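Ticket 1247
Flistulholm guest laundry, ground floor
Category: Lost and mixed items
Opened by: Tatu Mussa
Assigned to: Gervásio Nogueira
Status: Closed

Problem as reported

Socks from room bags are coming back as odd pairs. Guest in 20 sent down one bag on Sunday and got back four gray socks that she says are not two pairs. Two are ankle socks and two are longer ones, and one of the longer ones is not hers. Guest in the room across the hall is short one long gray sock. Second complaint of this type in August, the first was ticket 652.

Please find out where they are getting mixed and sort out the guest in 20 first, she leaves in the morning.

Tatu Mussa, 7:40 a.m.

Log

8:15 a.m. Gervásio
Picked up the four socks from the desk. Checked the mesh bag for 20. Zipper closes all the way, no holes. Checked the bag for the other room. Zipper pull is missing and the bag opens if you lift it by the bottom corner. I think that is where one sock got out, but it doesn't explain all of it, so I am leaving this open.

9:05 a.m. Gervásio
Emptied the lint side of dryer 4 and ran a hand around the drum seal. One white sock, child size, not part of this ticket. Put it in the found box. Nothing behind the washer.

9:30 a.m. Gervásio
Went through the folding step. The evening shift has been matching by color only. Gray goes with gray, and nearly everybody has gray socks. Our instruction card says "match pairs" and that is all it says. I wrote new steps and tried them on the table in the laundry room with the pile that was waiting there.

Steps for matching, draft

1. Empty one mesh bag at a time. Do not open the next bag until the first one is folded and back in its bin.

2. Open up any sock that is folded over or bunched and pull it straight before you compare it with anything. A low-cut sock is easy to tell when it is flat, you can see the toe and the little tab at the other end. A bunched one could be any length. 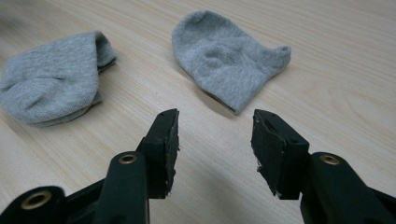

3. Lay both socks flat, one on top of the other, heels together. Check the length first, then the cuff, then the knit. Color comes last.

4. If they match, fold them together. If they don't, leave them flat and put both in the odd tray with the room number on a slip.

5. Check the empty bag for anything stuck in the corners.

11:10 a.m. Tatu
Steps look fine. Can you take "then the knit" out of step 3? The evening people will ask what it means. Say "how thick it is." Also, where is the odd tray supposed to live? We used to have one from Vieira with the dividers but I haven't seen it since we moved the shelves.

11:25 a.m. Gervásio
Changed to "how thick it is." The Vieira tray is under the sink with clothespins in it. I moved the clothespins to a jar and put the tray at the end of the folding table.

1:50 p.m. Gervásio
Guest in 20 came down and looked at the socks with me. Both ankle socks are hers, and one of the long ones. Her other long one was in the bin for the room across the hall. Swapped them. Both guests have full pairs now.

2:15 p.m. Tatu
Thanks. Ordered ten mesh bags from Otar to replace the ones with bad zippers. Throw the old ones out when they come, don't keep them as spares.

4:30 p.m. Gervásio
New card printed and taped above the table. Old card removed. Went over it with the evening shift. Closing this one and linking it to 652.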